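Okay, I finally finished reading up on the princely house of Rashti and I have to share, because this family is so much fun. Short thread!

Rashti was a tiny principality tucked between two valleys, with one castle at Kindutside and 201 households paying rent to it. That was the whole country!

The ruling line lasted six generations. The title could pass through daughters, but only if the daughter married someone born inside the principality. You can imagine how small the pool of husbands was.

So of course the eldest princess of the fourth generation fell for a man from Grerkier, one valley over. She married him in July and was out of the succession before the wedding guests had gone home.
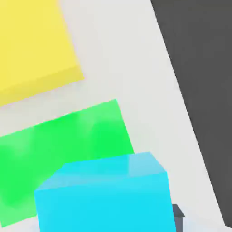 Her younger sister got the throne instead, and she was terrific at it. She reopened the market, paid off her father's debts and wrote letters constantly – 108 of them survive, nearly all to the sister who had lost her place.

They stayed close their whole lives! I was braced for a feud and found pages and pages about plum trees, bad roads and whose turn it was to visit.

The Grerkier branch is the one still going. They use the surname Zuro now, and they've never made a claim to anything, though they do still hold the christening gown.

The family tree chart at the Kindutside museum has 700 names on it, and I spent a whole afternoon in front of it with a notebook – best day of my trip.

Next I want to work out the godparents. One baby in the fifth generation had three from rival houses, and I need to know how that lunch went.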